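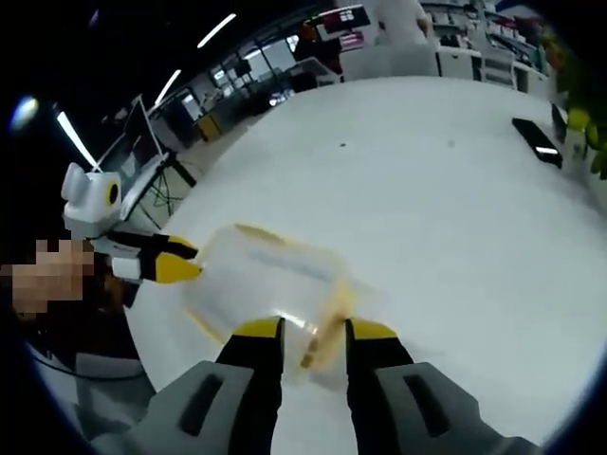

When can I take my state pension if I'm still working? As soon as you reach pension age, and you can carry on with the job and draw both.

I'm starting with that one as it's what people catch me on by the coffee urn, every single time! So let's get it out of the way early and then we can relax.

**Opening**

- Hello, thank you for coming, fire doors are at the back.
- Say who I am: I used to work on the pensions desk at Ehlers, and now I give these talks up and down the valley (Skillomley last time, Lirkeck before that).
- I'm not a financial adviser. I can tell you how the thing works, but I can't tell you what to do with your own money, so please don't ask me in the parking lot.

**Putting it off**

You don't have to take the pension the minute you're old enough. It doesn't turn up by itself either – you have to claim it, and if you don't claim it, it's treated as put off. Lots of people don't know that. They sit waiting for the first payment and wonder where it's got to.

What do you get for waiting? A bigger weekly amount when you do claim, and it stays bigger for as long as you live. What you give up is all the weeks you could have been paid in the meantime. So it takes years to get back to even, and whether that suits you depends on your health, your savings and whether you need the money now. (Pause here. Somebody always wants to argue about the horse racing odds of it. Let them, but only for a minute.)

If you're getting certain benefits, waiting may not earn you anything extra at all. Ask before you decide. I'll say that again at the end.

**Tax, sorry**

The state pension counts as income. It comes to you with no tax taken off, and that fools people. If you're working as well, the tax on your pension is usually collected through your wages, by changing your tax code. So your take-home pay drops in the first month and you march into the payroll office very cross. I did this myself! I had worked in pensions for years and I still marched in.

Things to look at:

- your tax code, on the first payslip after you claim
- whether they've stopped taking National Insurance from your wages, as that ends at pension age even if you keep working
- any small pension from an old job, which will have its own code

Go slowly on the National Insurance part. People write it down.

**The gaps question**

This takes up more of the evening than anything else. Your pension depends on your record of contributions, and a gap can shrink it. Gaps come from time abroad, low earnings, self-employment where something got missed, or years at home with children. Some of those years may be covered by credits already, so get your forecast and read the year-by-year list before you pay to fill anything. Paying for a year that makes no difference is a horrible feeling, and getting the money back is slow.

I had one of my own. I left a job in November and went to help out at Hutus, the garden center, and there was a stretch with nothing on the record. I had the old payslips in a shoebox and it got put right, but it took 3 letters and 2 very long phone calls. Keep your payslips.

Show of hands: who has looked at their forecast? Then wait – it's usually fewer than you'd hope.

**If there's time**

Couples. The newer pension is mostly built on your own record, so don't assume you'll get something from your husband's or wife's. The older rules were different and some people here will be on those. Take these one at a time afterward, I get muddled doing it from the front.

**Finish**

- Ask about benefits before you put off claiming (said it twice now, good).
- Handouts are on the side table. I printed 50, please share if you came together.
- Hall has to be locked by 9, so questions now, short ones first.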